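Robot club notebook, table 2
July 25, 2021
In: me, Nattawut, Lefteris. Pantelis for the first hour only (family lunch, he came back smelling of grilled sardines and got no sympathy).

Right, so the plan was to get the household task into a state where we could run it start to finish without me hovering over the stop button. The team name on the entry form is now Medimix, by the way. Nattawut sent it in before I could argue, so Medimix it is and I've written it on the box!

We laid the table out the way we want it for the practice rounds: cabinet under the arm, bread in the basket, fruit on the pink plate, purple cube in the bin, yellow cube out on the open table. Lefteris wanted the cabinet turned a bit so the drawer faces the front squarely, and I think he's right, it makes life easier for whoever is steering. The drawer is still my favourite part and also the part that eats the afternoon. Coming in from straight above is fine, but you have to be patient on the last bit or the fingers go down too near the side wall and you end up backing out and starting over (me, twice, before coffee).

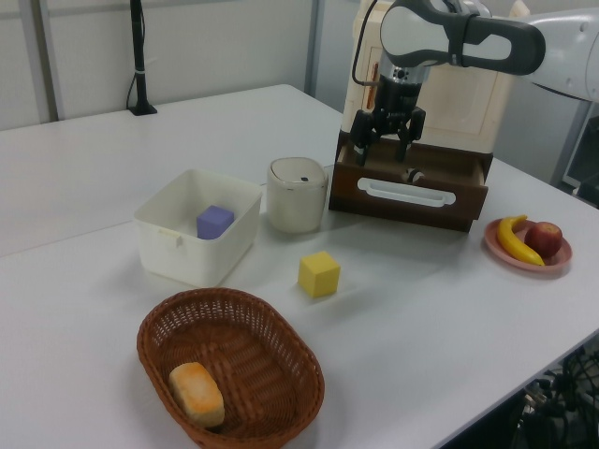
Yellow cube

Moved on to this after the sardines. It should be the easy one, there's masses of space round it, and we've still got 8 failed grabs written on the whiteboard from May. My theory is that we kept closing too early. Nattawut's theory is that I kept closing too early. Fine.

What we changed: slower descent, stop above the cube, line up, then go down the rest of the way. Lefteris rewrote the waypoint file so the stop is its own step and you can nudge from there with the keys. The file is called skedix_pick and it's up to 1,222 lines, which is silly, most of it is old positions we never use. Somebody please prune it (probably me, probably not this week).

We did 57 runs of the slow version before we packed in. I haven't gone through the log properly yet so I'm not putting a success rate in here, but it felt a lot calmer than last time and the misses I remember were all when we came in with the gripper a touch twisted. Pantelis thinks we should square up the wrist before the stop and leave it alone afterwards. Worth a try, he's going to write it as a separate version so we can compare the two.
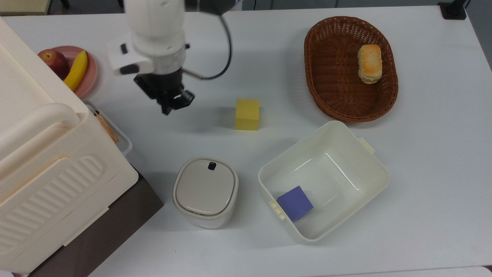
Yellow cube with the gripper open, bin and basket over on the right.

Which bin the cube ends up in is easy, there's only the one, but with the purple one already in there I'd like us to pick a drop spot and stick to it. I said the corner furthest from the purple cube, Lefteris said the middle. We left it open.

Bits and pieces:
Stelios M. has the spare finger pads, ask him before ordering more.
Stelios T. still owes us the rules printout. The two Stelioses swapped jobs again, so check which one you're emailing.
Drawer first next time, while we're fresh. Start with it already partly open, then try from shut.
Bread: not tried today. I'd go for the short side.
Room is ours till 6 next session, Nattawut has the key.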